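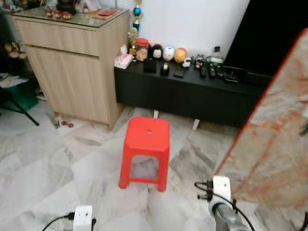 Red stool in the front room at Mullgate, at the end of the day.

Visit to the Conar stool works, Pitunby, and lunch at Mullgate

The November visit was to Conar, which molds plastic household goods in the old freight yard at Pitunby. We had asked for the stool line in particular. Most of the group buys for small housewares stores, and the square stool is something all of us stock and few of us had seen made. Gerardo Samonte, who runs the molding floor, took us around himself and then had us back to his house in Mullgate for a late lunch.

We met at the gate at 8:30 in the morning. Parking is on the left past the weighbridge, and the lot by the office is for trucks only. Sign-in took a while, as the office had our names under the September list. Everybody was given ear plugs and a vest. Closed shoes are required, and one of our members had to borrow a pair.

Raw material

The tour starts at the back of the building, where the resin comes in. It is polypropylene pellets, delivered in large bags on pallets, and it is nearly colorless at this stage. Color is added as a concentrate. Red is the best seller by a wide margin, followed by blue, then a green that Conar only runs twice a year. Gerardo said that when they change from red to a lighter color, they have to purge the machine and throw the first parts into the regrind bin, so the schedule goes from light to dark whenever possible and the red run is usually last in the week.

Regrind was the subject of most of the questions here. Conar does put its own scrap back into the stools, in a fixed proportion, and only scrap of the same color. They do not buy scrap from outside. One of our group had heard otherwise from another supplier and was glad to have it cleared up.

The molding floor

There are 6 machines on the floor and four were running. The stool line uses the two largest. Each one closes the mold, fills it, holds it while the plastic cools, and opens again, and a person at the end takes the stool off, trims it and stacks it. On the day before our visit the two machines together made 2,862 stools across all shifts, which was written on the board by the supervisor's desk. Gerardo called that a normal day.

The molds are kept on racks along the north wall. The full list has 103 of them, covering basins, colanders, crates and so on, though many are for products no longer sold. The stool mold is one of the older ones in use and came from a shop called Balogh, now closed. It has been polished twice and had its leg inserts replaced. When the next set of inserts wears out Conar will have to find another toolmaker, and Gerardo does not expect the price to be pleasant.

We spent some time on the shape. The seat flares out slightly so that there is an edge to grab. The legs taper, and Conar's stools nest because of it, but the stack has to be kept straight or the lower ones jam. The small round hole in the middle of the seat gets asked about more than anything else. Conar's answer is that it lets air through when stools are pulled apart from a stack, and lets water drain if one is left outside. It also takes a finger, which is how everyone on the line was carrying them. The crossbars joining the legs near the bottom are there to stop the legs from spreading when a heavy person sits down. An earlier model had none, and Gerardo said the returns on it were bad enough that the mold was cut up.

Testing

Testing is in a side room with a window onto the floor. A stool is taken at random from each shift and loaded from above, first in the center of the seat and then at one corner. The corner test is the hard one. We watched two stools go through and both passed. There is also a test on a tilted board to see when the legs begin to slide, done dry and then with soapy water. The plain legs slide sooner on the wet board than I would have liked. Rubber feet exist as an extra, and Conar sells few of them. Several of us thought they should be packed with the stool and the price raised a little. Gerardo wrote this down.

The test room had a notebook going back years, with a line for each failure. The last failure was number 97 in the book. He let us read the page. Most of the entries give the same fault, a weak line where the plastic meets itself on the far side of the seat hole, and the remedy each time was to raise the temperature a few degrees.

Packing and the warehouse

Stools go out in nested stacks in a clear bag, with no carton. Cartons were tried and the stores complained about the waste. Labels go on the underside of the seat. A member asked whether the adhesive could be changed, as it leaves a mark, and was told that a new label is being tried on the basins first. The warehouse is unheated and we did not stay long.

Seconds are sold from a table by the gate at the end of each month. These are stools with color streaks or a rough edge. We were allowed to look through them, and five of us came away with something.

Lunch at Mullgate

Mullgate is twenty minutes from the works by the river road. The Samonte house is at the top of the hill, with street parking only, and we left two cars at the bakery. Lunch was rice, a pork stew and a very good cucumber salad, eaten in the kitchen and out on the back step in shifts. People moved into the front room for coffee afterward.

It was useful to look at a stool somewhere other than a factory or a store shelf. The front room has large white-and-grey tiles in a marble pattern, and a red stool stands out on them from the doorway. A black media cabinet runs low and long on short white legs, and next to it is a much taller wooden one in a light oak color, with a glass top. Neither would do for sitting on or for putting your feet up. The low cabinet is well used: three remote controls, tissues, a row of plush figures, a jar with a red lid, a trophy with a blue ball on top. Two of our members who sell storage had a long talk about how such cabinets fill up within a year of being bought, and whether customers would take a shallow tray made to fit the top. I think they would, if it came in black as well as white.

The rest of the talk was about floors. Big smooth tiles are common in the newer houses around Mullgate, and customers there ask about scratching and about noise when a stool is dragged. A plastic stool is light enough to lift, but people drag it all the same, children especially. This brought us back to the rubber feet. Gerardo's view is that feet fall off and get lost under the furniture, and that customers then complain that the stool rocks. A molded-in softer foot would solve it and would need a different machine. He does not have the money for that this year.

There was some discussion of color as well. I have always sold red to cafes and food stalls and pushed white for homes. Having looked at red against a pale floor I have ordered more of it for the household shelf, and will report in the spring on how it does.

Orders and prices

Conar will hold the present price on the square stool through the end of winter for members who order by the full pallet. Mixed colors on a pallet are allowed in whole stacks only. Green has to be ordered before the next run, and the office will send out the dates. The tall version, at counter height, is not being made at present and there is no plan to bring it back. Basins and colanders are on the usual sheet.

Anyone who still has one of the borrowed vests should mail it to the Pitunby office. The umbrella left at the house in Mullgate is dark green with a cane handle, and is being kept by the front door there until someone claims it.

Thanks to Gerardo and the family for lunch, and to the morning shift for putting up with us. The next visit is to the glass recycling plant, where numbers are limited to twelve, so please send in your name early if you want to come.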